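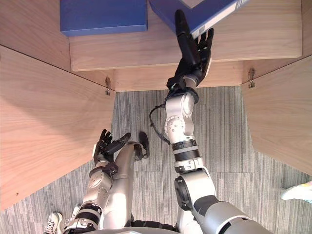
So the small claims hearing finally happened, and I promised several of you a proper write-up (Yasmine, stop texting me, it's here). For anyone who missed the earlier instalments: I paid Grostance a deposit of £700 towards a £4000 hot tub, a thing called, and I can hardly type it, the Hotness. The tub didn't come. The money didn't come back either. By the end I had a whole blue binder's worth of letters, and it lives up on the wooden shelf with its edge poking out where I can grab it, next to all the stuff I never need to grab. I grabbed it a lot over the winter.

I'd always pictured court as wigs and a gallery and someone shouting "objection". My only real experience was telly, plus the big celebrity trials where you get a live blog and a sketch artist. Well! Mine was in a room with a carpet like a dentist's waiting room and a jug of water I was too nervous to pour. The judge (you call them Judge, I'd practised in the car) sat behind an ordinary desk, and we sat along a table in front of her, me on one side and the man from Grostance on the other. No wigs at all. I was a tiny bit disappointed.

Going back a step. Grostance's whole argument was that the deposit was non-refundable and it said so in the terms. It did say so, I'll give them that, halfway down the second page in a size of print that made me go and find my other glasses. Their letters were very sure of themselves. The first one said I had "cancelled the order". I hadn't cancelled anything. What I'd done was ring up after the third missed delivery slot and ask where my hot tub was, and then ring again, and then write and give them a final date to deliver by, which they sailed straight past. Only after that did I ask for the money. When I pointed this out they blamed the courier, Wevus, and sent me a screenshot of a tracking page which as far as I could tell was for somebody's garden furniture.

That was when I paid for half an hour at Rautiainen, the solicitors above the bakery. I know people say you don't need a lawyer for small claims, and I didn't have one on the day, but that half hour was the best money I spent in the whole business. Eetu Karppinen was the one I saw. He read everything without speaking, which was awful, and then asked me just one thing: had I put the delivery deadline in writing? I had! By email, with a date in it! He turned it round on the desk and tapped it and said, "That's your case, that email. Put it at the front."

I hadn't put it at the front. I'd put it in the middle, behind a lot of furious ones I'd sent late at night that did me no favours whatsoever. If you take anything away from this post, please don't write to a company at midnight. Mine had a paragraph about their showroom plants.

Before the hearing there was the mediation call, and I'd been quite hopeful about that. You don't talk to each other, the mediator goes back and forth by phone, so there's a lot of sitting on the stairs waiting for it to ring. Grostance offered me a voucher. A voucher! For a shop I was in the process of suing! I said no thank you, fairly politely, and the mediator went away and came back with a slightly bigger voucher, and that was the end of mediation.

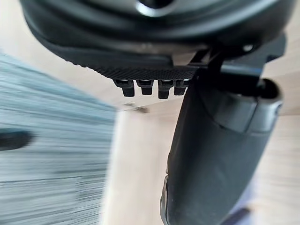
Then you have to get your papers together and send them to the court and the other side by the deadline in the letter. Mine came to 58 pages, and I numbered every one by hand in the bottom corner and then found I'd used the same number twice near the end and had to go back over a stretch of it with correction fluid. My neighbour Raimo, who sat as a magistrate years ago (different sort of court altogether, as he kept telling me), said to do an index on the front and keep my witness statement short. I did the index. The statement was, um, less short. I cut the showroom plants.

The hearing itself lasted under an hour. The judge had read everything, which surprised me, I'd assumed I'd have to tell the story from the start and had a little speech ready. She went straight to the email. She asked the Grostance man whether they'd received it and he said he'd have to check, and she said it was in the papers with his colleague's reply underneath it. There was quite a long silence. He was perfectly nice, by the way, youngish, name of Tyyne Rissanen's nephew's age if that means anything to those of you who know the family, and I did feel for him having been sent along with somebody else's mess.

He tried the non-refundable point. She asked him what the deposit was for, in terms of what it had cost them, and he didn't really have an answer. I kept my mouth shut, which anyone who knows me will tell you is an achievement. Then she asked me a couple of questions about dates, and I got one wrong and had to correct myself, and my voice went all wobbly, and she just waited and let me find the page. I'd been dreading a moment like that for weeks and it was over in seconds.

She gave her decision there and then. I get the full £700 back, plus the court fees. I'd also asked for the cost of the concrete base we had laid in the garden, and she said no to that, on the grounds that we've still got the base and it's a perfectly good base. Fair enough. It has two chairs on it now. I was a bit cross about it in the car park but I've come round.

They've got a fixed time to pay and it hasn't run out yet, so I can't tell you the money's in my account. If they don't pay there's another lot of forms, and from what I've read that's where plenty of people get stuck, winning and then chasing. I'll do a post about it if I have to. I'd really rather not have to!

A few of you asked in the comments about claiming on the card instead. I'd paid the deposit by bank transfer, like a wally, after the salesman said it was quicker. If you paid by card, ring the card people before you do any of what I did.

Next time it'll be back to the allotment, I've got leeks to moan about and the onion sets have turned up early.

Posted in March by Randi Lundgren
Filed under: Courts & Consumer Stuff, Moaning, The Hot Tub Saga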